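Work and Technology > Part Three: Machines on the Job > Chapter 6

Chapter 6
When the Arm Comes to the Bench

Most people picture automation as something large. They think of a car plant with the lights turned down, or a warehouse where the shelves move. Much of the automation that workers meet is smaller than that. It arrives on one bench, in one room, and takes over one part of one person's job. The rest of the job stays where it was, and people have to work out how the two fit together.

This chapter looks at a workplace of that kind. Kahsay is a grading house in Fumosstead. It does not grow, roast, or sell anything. Buyers send it samples of beans from incoming lots, and Kahsay sends back a written grade, along with a count of defects and any remarks the buyer ought to see. The grade affects the price of the lot, so both the buyer and the seller care about how it was reached.

Until recently all of the grading at Kahsay was done by hand and eye. A grader tipped part of a sample into a bowl, looked it over under even light, and moved the beans that had something wrong with them into a smaller dish. Then the grader wrote down what was in the dish. On a normal shift one grader finished 20 samples. The work was quiet and it was hard on the neck. New graders sat beside an experienced one for months before they signed a grade on their own.

In August the firm put a robot arm on one of the benches. The system is called Resonel, and the management chose it for the handling part of the job: picking up a bean, moving it, and setting it down. A person still decides what the grade is. That division was written into the plan from the start, and as we will see, it was harder to keep to than it was to write.

6.1 Dividing a job into tasks

A job is a bundle of tasks. This is a simple idea, but it is easy to lose sight of when people argue about whether a machine will "take" a job. Before the arm was installed, Abrehet Berhe, the supervisor of the grading room, made a list of everything a grader did in the course of a shift. She had done the work herself and expected the list to be short. It ran to four pages.

Some of the entries were what anyone would expect, such as checking the sample label against the order, pouring out a portion, sorting, counting, and weighing. Others had never appeared in a job description. Graders answered the phone when the front office was busy. They noticed when a sample bag smelled wrong before they had looked inside it. They told the drivers which door to use. They went and stood next to a newer grader who had been staring at the same bowl for too long.

Berhe marked each entry with one of three letters: M for a task the machine could take, P for a task that had to stay with a person, and U for unsure. She let the graders see the list and change the letters. The sorting and moving of single beans got an M from almost everybody. Smell got a P. The longest discussion was over counting, which ended up with a U and stayed that way for weeks.

The layout of the bench came next. Robots of this type do best when there is little around to confuse them, so the work surface was kept plain and white, with only the containers for the task set out on it.
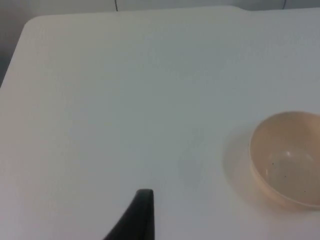
78

The graders' first remark about the bench was that it looked bare. Their own benches held lamps, pens, tally sheets, cups, and often a sweater. At the arm's bench a pen left on the surface counted as a fault, and somebody had to come and take it away before work could start again. Dagim Birhane said he spent his first week there putting his pen down and picking it up.

This is a common effect of automation, and it is worth giving a name. We will call it tidying for the machine. A human worker adjusts to a cluttered space without thinking about it. A machine usually needs the space adjusted to suit it, and the adjusting is work. It takes time, a person has to do it, and it is often left out when the savings are added up. At Kahsay the bench had to be cleared and wiped before each run, and the bowl had to be put back where the arm expected to find it. None of these steps had been on the four-page list.

6.2 Small objects, close work

Handling beans looks easy to a person. A grader slides a bean aside with a fingertip while already looking at the next one. The hand feels how hard it is pressing and corrects itself. For a gripper, a small, smooth, rounded object is one of the more awkward things to pick up. It can roll or slip. It can also rest against its neighbor so that there is no clear space on either side for the fingers to go down.

The bowl brings its own trouble. Its sides slope, and a gripper that comes in at the wrong place meets the wall before it reaches the bean. When the arm was being set up, the technicians spent more time on the approach into the bowl than on anything else. They also began with very few beans at a time. Graders who were used to a full portion found this hard to take seriously, and some of them said so in front of the technicians.

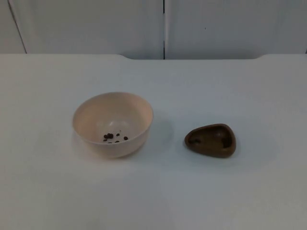

Robel Wako saw it another way. A slow machine was no insult to anyone, he told the other graders at the end of one shift, and what bothered him was being asked to sit and watch it. He could do the same dish in the time it took the arm to line itself up, and after an hour of watching he felt more tired than if he had sorted a full tray. He asked whether the watching was going to be counted as grading on his time sheet.

It was a fair question, and Berhe did not have an answer ready. The time sheet had codes for grading, cleaning, training, and breaks. Watching a machine was none of these. For the first few weeks people entered it under whichever code they liked, with the result that the firm's own records could not show how much labor the arm was using. A new code was added in the end. Students who go on to study cost accounting will meet this problem again: work that has no name on the form tends to vanish from the figures.

Wako's complaint also points to a change in the kind of effort a job demands. Sorting by hand keeps the eyes and hands busy together. Monitoring keeps the eyes busy and leaves the hands with nothing to do, and attention drifts. Studies of control rooms and flight decks have dealt with this for many years. It shows up just as well at a small bench in a back room.

6.3 Who answers for the result

Kahsay ran the arm beside the graders for a trial period before any of its sorting was used in a grade. The rule was that 200 samples would be sorted twice, once by the arm and once by a person, and the two results compared. Where they disagreed, a second grader looked at the beans without being told which result was which.

The comparison produced arguments that the managers had not planned for. In a number of cases the second grader agreed with neither result. The graders had always known that two experienced people could differ over a borderline bean, and they had settled such cases by talking. Now the differences were written down in columns. Mulugeta Gebremichael, the longest-serving grader in the room, objected to the columns being kept at all. He did not mind the machine being checked. He minded that a test of the machine had become a record of how often he and his colleagues disagreed with one another, and he wanted to know who would be reading it.

The managers agreed to remove the graders' names from the record. They did not agree to destroy it. Gebremichael accepted this, though he asked that his objection be kept in the same folder, and it was.

The question of signatures was settled more quickly. Every grade that leaves Kahsay carries a person's initials. A buyer in Cistholm had asked whether grades from the automated bench would be marked in some way, and the firm decided that they would not, on the grounds that a grader had looked at every one. Several graders were uneasy with that. If they signed for a dish they had not sorted, they wanted the right to sort it again whenever they had a doubt, with no limit on how often. They were given it. By the time the bench had handled over 500 samples, re-sorting was still happening on most shifts.

Whether re-sorting counts as waste depends on who is asked. To the manager who had hoped for faster turnaround, it was a delay. To the graders it was part of signing their initials. We return to this difference in Chapter 8, in connection with quality control.

6.4 What this chapter covers

The sections that follow take up three matters raised by the Kahsay bench. The first is the task list, and how to draw one up with the people who do the work. The second is the labor that automation adds, including clearing, resetting, and monitoring, and the ways in which it can be recorded and paid. The third is responsibility for results when a person and a machine have both had a hand in them.

Before you read on, choose a job you have held or have watched someone do closely. Write down every task in it, including the ones that no employer would think to list. Mark each task M, P, or U, as Berhe did. Keep the list with your notes. You will be asked to revise it at the end of Section 6.7, and some of your letters will probably have changed.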